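4.2 Bin clearing with contact-aware grasp ranking

The second experiment tests whether the ranking stage described in Section 3 still helps when objects lie against the walls of the bin. In open clutter the gripper can approach from almost any side. Near a wall, many of the candidates with the highest geometric score cannot be reached without the fingers or the wrist touching the bin, and the baseline planner of Medeiros discards these only after a full motion query.

We ran 100 clearing trials, split evenly between the baseline and our method, so that each was given 50 starting layouts. A trial ended when the bin was empty or after 5 failed grasps in a row. Objects were placed by hand from printed layout sheets, and the same sheets were used for both methods. The arm was stopped between trials and the bin position checked against the clamps.

Candidates are scored by the Greseo network from a single depth image. For each of the seven best candidates we compute the clearance between the finger volume and the fitted wall planes, and reduce the score where the clearance is below the threshold. The motion planner is then called once, on the candidate ranked first. Hoses and cables on the wrist are modelled as one enlarged cylinder, which is conservative but avoids updating their shape during motion.

Transparent objects remain the main source of error. Depth readings on clear plastic are sparse, and the fitted surface often falls on the bin floor behind the object. Reflections from the metallic floor add to this. We made no attempt to fill in missing depth, and failures of this type are counted against both methods.

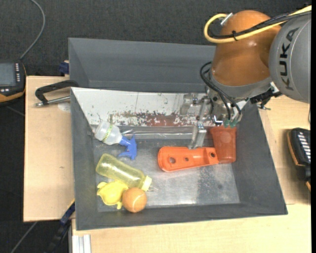

Bin Picking Group, Department of Production Automation

Figure 6. Gripper inside the bin, lower finger beside the orange part with three holes. The right end of the part touches the translucent red-orange cup, which lies along the right wall.

In layouts like the one in Figure 6, a grasp on the part must also account for its neighbour, and the wall term alone does not cover this case. Object-to-object contact is treated in Section 4.3.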